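Petitions: does clicking do anything?

Quick one this month, I'm writing it between the two halves of a meeting so forgive the state of it.

Several of you asked after the Gemville bus petition. Short answer, it closed on Sunday with 1,232 names, well past the 1,000 needed to force a debate in the council chamber. Longer answer below.
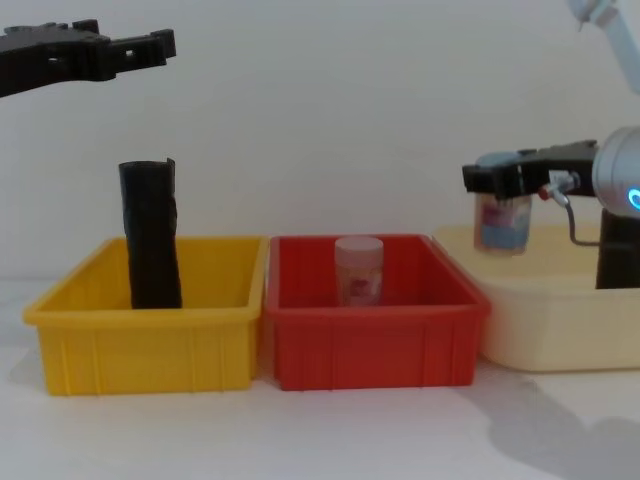
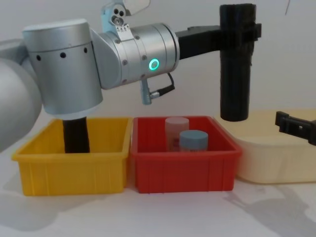
So. The debate. It will happen in August, evening slot, and Marion Rutherford is down to speak first. She gets five minutes. After that councillors can talk for as long as the chair lets them, then they vote on whether to "note" the petition or send it to the transport panel. Noting means it goes in a drawer. We want the panel.

What bothers me, and I said so at the last meeting, is how few of the people who signed have done anything else. Gudrun Tangen went through the sign-ups and found that around 20 had also written to their councillor. Out of 1,232! I'm not telling anyone off. I've signed plenty of things on my phone in a queue and forgotten them by the till. But a councillor who gets one link to a petition and no letters will draw her own conclusions.

Gudrun doesn't agree with me on this, I should say. Her view is that most of those names have never signed anything local before, and that you have to start somewhere. She also points out that the share of names from the Andov estate was much higher than we ever managed with the clipboard outside the shops. Fair. The clipboard was mostly the same people every year, me included. Esmaeil Sharifi is somewhere in the middle – he thinks the online names are worth having but only if somebody rings them up or knocks within a few weeks, before they forget who we are.

Which we can do, partly. People who ticked the contact box have given us an email and we're allowed to use it for this campaign and nothing else. Please don't forward the list, and please don't add it to your own mailing lists for other causes, however good. We had a complaint over that last time and it took me a whole afternoon to sort out.

Uldis Paju asks whether we should be paying for adverts to get the numbers up. No money, so no. He also asks if a second petition on the evening service is a good idea. I'd say wait until after the debate, people get tired of being asked. Happy to be argued with.

Other bits:

Letters. One page, your own words, say which bus you use and when. Copied-out letters get counted as one, or so Hedvig Solberg was told when she rang the council offices. Hedvig will read over a draft if you're nervous about it.

Public gallery. Seats are first come. Doors at half six, debate from seven. No banners inside, badges are fine.

Lifts. Last bus back leaves before the vote, wich rather makes our point for us. Esmaeil has 2 spare seats going towards Andov. If you can offer more tell Gudrun.

Leaflets for the estate are printed and want delivering. I have a box and so does Marion. The map on the back has the wrong stop marked, sorry, my fault, just cross it out.

More when theres more. Reply to this email if you're coming so I know how many to look out for.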